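Hello again from the Northorpe end of the county! I promised last month I'd write up the break-in at the Surnden Road pharmacy, and then October got away from me, so you're getting it now, with the ending attached (which makes for a better read anyway).

If you missed the first part, somebody got into the pharmacy through the back at four in the morning, walked straight past the locked cabinet, walked past the register with the overnight float still in it, and left with 40 boxes of cough drops. Cough drops! Honey and lemon, mostly. They also took a display stand shaped like a beehive, which I used to see every time I picked up my prescriptions and which I'm a little sad about.

The police report ran to 2 pages and I have read it more times than is healthy. My favorite line is "suspect or suspects appear to have left on foot, with stand." I keep picturing that walk. It's uphill whichever way you go from there, and the stand was about as tall as my shoulder.

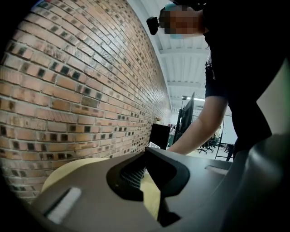 Curved brickwork, in orange-brown and nearly black.

Anyway, the follow-up. Two weeks after the break-in, the Zunance gas station out on the county road called in to say that a man had been at the pumps trying to sell boxes of cough drops out of the trunk of his car. He was asking 5 dollars a box, and that's more than the pharmacy charges. The clerk told me he'd turned down a trade for a hot dog and then come back in ten minutes later to ask if the hot dog was still on offer. It was, so he left a box on the counter, ate the hot dog right there under the security camera, and chatted about the weather.

You can guess the rest. The officers had the footage by lunchtime and the car by supper, parked outside a laundromat in Phromma with the back seat folded down and the beehive sticking out between the front seats wearing a seat belt. I asked the desk sergeant whether the seat belt part was true, because it sounded like something that had grown in the telling, and she said it was in the evidence photos and no, I couldn't have one.

The man has been charged with burglary and possession of stolen goods, and as I write this he hasn't entered a plea, so I'm going to be careful and say only that he's the man with the car. A court date is set for next month. I'll be there with my notebook and probably a cough, the way this fall is going. 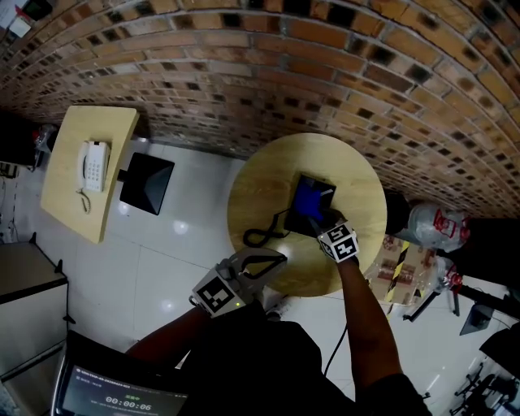

A few of you wrote in after the last issue to ask about the other thing, the garden gnome case over in Surnden proper. No arrests there, I'm afraid. The count is up to 20 gnomes gone since the summer, all from front yards on the same three streets, and one came back! It turned up on its own porch facing the door, freshly painted, with a much nicer hat than it left with. The owner has decided to keep the new hat and has told the police she'd like to withdraw her complaint, and they've told her it doesn't quite work like that when there are so many other gnomes in the same file.

My neighbor thinks it's kids. I think kids would have gotten bored by August, and the paint job was too good — I went over and had a look, and the beard had shading in it. If you know somebody with steady hands and a lot of spare evenings, the tip line is open until nine at night and you don't have to leave your name.

One correction before I go. I wrote last time that the pharmacy would be closed for a week for repairs, and it was only closed for a morning. They'd like everybody to know they're open, the back door has a new lock on it, and cough drops are back in stock, behind the counter for now. You have to ask.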